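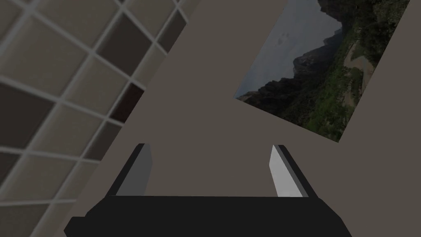 Wrist view of the open two-finger gripper model in simulation, with tiled panel and wall-mounted landscape photograph.

Padetbridge Gripper Comparison Package

Product overview

The Padetbridge Gripper Comparison Package allows laboratories and integrators to evaluate parallel grippers on a simulated arm before any hardware is ordered. Each gripper model is supplied with its own geometry, joint limits and contact settings, and can be exchanged on the same arm without changes to the task files. The package is maintained by the Applied Handling Unit at Padetbridge under the direction of Elżbieta Adamczyk.

Gripper models

Two models are included with the standard license. The Siliņa is a wide-palm gripper with slender plate fingers, intended for boxes, trays and other flat-sided goods. The Prallska has a narrower palm and shorter fingers and is better suited to small parts and to work inside bins. Both accept position and force commands. Finger plates may be replaced with the customer's own geometry, provided that the mounting face is left unchanged.

Wrist camera

A simulated camera is mounted behind the palm of each gripper and moves with the wrist. Its position, tilt and field of view can be adjusted in the arm configuration file. Customers comparing camera positions should note that a lower mounting shows more of the fingertips at close range, while a higher mounting gives a better view of the approach. The same camera settings should be kept for both grippers if image-based control is part of the evaluation.

Background surfaces

Rooms may be assembled from plain walls, tiled panels and mounted photographs. Tile colors can be assigned individually or scattered from a seed value. Patterned surfaces are recommended for any controller that estimates motion from the wrist image, as plain walls alone offer few points to follow.

Controllers

The package is delivered with the Wutia controller in two versions, one using joint feedback only and one that also uses the wrist image. Third-party controllers may be connected through the network interface. The control rate is 500 steps per second by default and may be raised to 2000 for contact studies.

Standard evaluation

The standard evaluation consists of 43 tasks, each repeated 20 times per gripper. Reports list grasp success, finger travel, contact force and time to completion. Results from different control rates should not be combined in a single report.

Support and ordering

Installation support is provided by Sunita Szabo. Questions about custom finger geometry should be directed to Mulugeta Yilma and should include a drawing of the proposed plate. Academic licenses are issued per laboratory and renewed each December. Commercial licenses are issued per site. Evaluation copies include both gripper models and the joint-feedback version of the Wutia controller.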